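# Week 4 handout – teaching by demonstration (pick and place, soft packs)

Notes for both groups. Reading is Jillen ch. 3, skip the maths at the end for now.
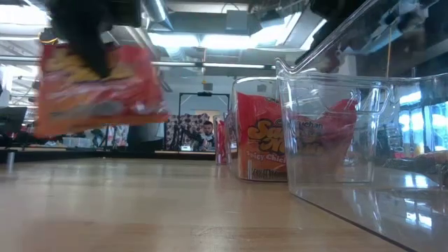

Two ways of getting a demo out of a person and into the robot:

- **By hand** (kinesthetic). You hold the arm and push it through the task. Good feel for contact. Bad: your body gets in the camera view, and your strength hides in the joint readings.
- **Remote control** (teleop). You drive from a leader arm or handset. Camera view stays clean. Bad: little or no sense of touch, so people squeeze too hard.

We use teleop for the bag task. By hand comes back in week 6 with Soledad Zamora, she is taking the peg session.

## Why bags are awkward

Blocks don't change shape. A bag does. Grip near the top and it hangs and swings, grip the middle and it folds. Printed film is shiny, clear bins are worse – reflections, things behind showing through the wall, and depth readings often go straight through the plastic. So don't trust the depth picture for the rim, go by the colour one.

Also blur. Fast moves smear the gripper and the bag together and the lettering goes. If the policy has to know which pack it's holding, that matters. Slow down on the carry!

## Rules for a demo

1. Start from the home pose. Every time.
2. Close, wait a beat, then lift.
3. Carry the bag well clear of the rim.
4. Let go over the bin, don't drag it down the wall.
5. Missed grasp: recover if you can and mark it `R`. Dont delete it.
6. No coaching from the side once recording has started.

Point 5 gets argued about. Rawiri Ellery throws all recoveries away, I keep them. A policy that has only seen perfect grasps has no idea what to do after a bad one. Look up "covariate shift" in Jillen.

## How much data

Each pair records 30 demos. Pooled set from last term is 445, cut down to steps and labelled, in the Tundport folder. Train on yours alone first, then yours plus pooled, and compare. Clips longer than 700 steps get dropped by the loader without any warning, check your count afterwards.

Vary the start position of the bag. Vary the operator too, swap halfway. Tobias Pennington's pair last term had one driver throughout and got a policy with his exact wobble in it.

## To hand in

- demo log, with the `R` marks
- both success rates, same starting positions for each
- half a page on where it fails and wich demos you'd add

Questions to Keisha Rosenthal before the March lab. Bookings close 4 pm the day before.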